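Wartung gehört ins Protokoll

Bei Zerka pflegen wir zwei Handgreifer, mit denen Greifbewegungen für die Roboterzelle in Drivport vorgemacht werden. Im August mussten wir 686 Aufnahmen verwerfen. Ein Markerwürfel hatte sich auf seinem Sockel gelockert, und die berechnete Lage des Greifers wanderte mit jedem Durchgang ein Stück weiter. Im Protokoll stand dazu nichts, weil niemand ein Feld dafür vorgesehen hatte.
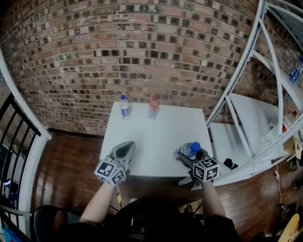
Die Pflege solcher Geräte gilt in vielen Betrieben als Nebensache. Geld fließt in Rechner und Software, für den Greifer gibt es einen Lappen und einen Inbusschlüssel. Dabei hängt alles Weitere an ihm. Wer eine Flasche mit blauem Deckel schräg zwischen den Backen hält, belastet diese anders als bei einem aufrechten Griff, und der Würfel auf dem Gehäuse muss trotzdem fest sitzen. Auch das Kabel, das vom linken Greifer unter die Tischkante hängt, gehört auf die Prüfliste. Zug am Stecker ist bei uns die zweithäufigste Störung.

Ich halte eine feste Prüfung nach 1000 Griffen für angemessen: Schrauben nachziehen, Marker reinigen, Backenspiel messen, Nullpunkt neu setzen. Das dauert etwa 30 Minuten. In Skakdale wird bisher nur bei Ausfall gewartet, und dort streitet man regelmäßig darüber, ab wann die Daten unbrauchbar waren. Mit einem Eintrag pro Prüfung wäre die Frage schnell geklärt.

Die Vorlage von Fakhoury reicht dafür aus, sie müsste nur um eine Spalte für den Würfelsitz ergänzt werden.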